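Wanted: people who doubt tidying advice

Every few years someone sells us a new way to clear a desk, and I have yet to see decent proof that any of them work. Hladun is looking for 458 adults to keep a plain diary of their working day until September.

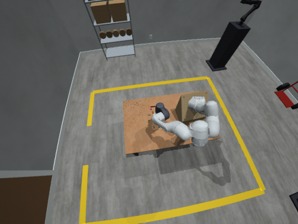
Diaries take two minutes a day, on paper or online. We ask about lost items, lost time and temper. You needn't own a proper desk – a rectangular table with a wooden top will do, and so will a kitchen worktop. No products are on trial and we sell none.

Write to Hsin-yi Man at Hladun.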